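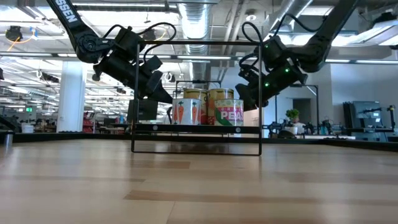
Canned goods, peas and carrots in front.

Week 6 — Corporate giving and the hunger sector
Notes for S. Brannigan's section. Read before class, bring the Lidby case.

1. Why companies give to food charities
Easy to explain to staff and customers. Local. Results come fast compared with, say, research funding. Tax side is covered in week 8, skip for now.

Three forms to keep apart:
Cash — most useful to the food bank, least visible.
Product — surplus or bought in. Watch the shipping cost, somebody pays it.
Staff time — good for morale, needs supervison on the other end.

2. The Lidby case
Lidby makes pump parts, one plant, 463 employees. Wanted a "signature partner" and picked the Bomska Food Pantry. First year was a can drive only: 3,758 cans in December, then nothing till spring. Pantry had to rent extra storage. Marius Sandu (pantry director) asked for a different deal: smaller drive, plus a monthly cash payment.

Second year the plant agreed. Drive limited to what the pantry listed as short — canned fruit, beans, vegetables. Company paid for 80 hours of driver time. Read Sandu's letter in the packet, esp. page two, where he talks about being asked for a logo on the truck.

Terms to know: restricted gift, in-kind gift, matching gift, multi-year pledge. Restricted gift WILL be on the quiz.
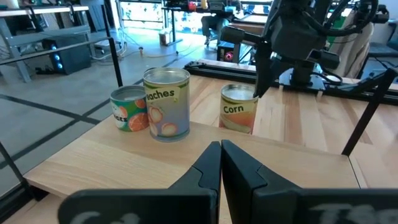
3. Naming and credit
Who gets their name on what. Ollus paid for a walk-in cooler and wanted the whole building named. Munteanu gave more and asked for no sign at all. Compare the two agreements, look at how long each one lasts and what happens if teh company is sold.

For next time: one page, your own view on the Ollus agreement. Worth 40 points. Due at 9 a.m., paper copy.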